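Gallery: the June gripper fault on the kitchen line

Captions by Yvette Thibodeau. Pictures and clips can be opened from the thumbnails in the site menu. This page keeps the notes together with the one picture that people ask for most.

Introduction

In June one of our two kitchen robots closed its gripper when it had been told to stay open. It did so twice in one afternoon. The first time it caught only air. The second time it caught the sleeve of Lorne Charbonneau, who was reaching across to reset the items for the next run. He was not hurt. The sleeve tore at the cuff and he pulled free before the stop button was pressed.

We stopped all work with both robots until we knew the cause. That took 13 working days. The notes below follow the order in which we looked into it, and they are written for the other teams who use the Tondska arm controller with the Trestik gripper. If you use one without the other, the fault described here should not affect you, but the section on reaching in still applies.

What the log showed

The controller log had no close command in it at either time. The last command before each event was "open, hold", sent while the arm was waiting over the work surface. For the first two days we took this to mean that the log was dropping lines, and we spent those days on the wrong thing.

Lorne then put a second logger on the wrist side of the cable. It recorded a close signal that had never left the controller. From then on we treated it as a wiring fault.

The cable

The wrist cable runs through a clip at the elbow. When the gear was moved between rooms in the spring, the clip was put back one hole too low. With the arm stretched out and the wrist pointing down, the cable was pulled tight over the edge of the clip and the outer cover had worn through on one side. Two cores were touching when the wrist turned past a certain angle.

We could bring the fault on by hand once we knew where to press. Out of 29 tries with the arm in the outstretched pose, the gripper closed on every one where the cable was pushed against the clip. With the arm folded it never did.

Why it was not caught sooner

The weekly check was done with the arm folded. It was quicker and needed less floor space. The check sheet asked for "gripper opens and closes" and did not say in what pose, so each week it was ticked and each week it was true. I signed most of those sheets.

The older sheet, from when the Barker frame was in use, did ask for a test at full reach. The line was lost when the sheets were retyped.

The waiting pose

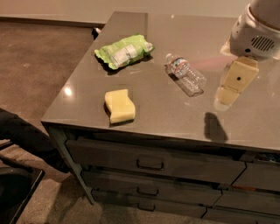

Our tidying task runs on a kitchen island, and the items are changed by hand between runs. The person doing this stands at the counter and leans over it, so the place where the arm waits matters a good deal. With the fingers pointing down just beside the water bottle, and close to it, anyone picking up that bottle has to put a hand next to the gripper. The green snack bag and the yellow sponge lie further over and can be reached without going near it. The rule is now that the arm goes back to its folded pose before anyone touches the items, whichever one they want.

Repairs

The cable was replaced and the clip moved back to its proper hole. The hole is marked with paint. A sleeve was added over the part of the cable that passes the clip. The second robot had its clip in the right place and its cable was sound, but we fitted the same sleeve.

The gripper now needs a steady signal before it will close, so a brief touch between cores will not set it off. Vukadinović supplied the small board that does this. It adds a short delay, which you will see in clips made after the change.

Changes to the way we work

The weekly check is done folded and at full reach, with the wrist turned both ways. The sheet has a box for each.

Motor power to the gripper is switched off before a hand goes over the counter. "Open, hold" does not count as off.

The stop button is held by a second person during resets. It used to sit on a desk behind the operator.

Loose cuffs are rolled up or taped.

Still open

We have not settled how often the wrist cable should be changed. Lorne is taking a look at the old one under a magnifier and will add his measurements to this page when they are ready. Teams with the same clip at the elbow are asked to check which hole it is in and send the answer to me.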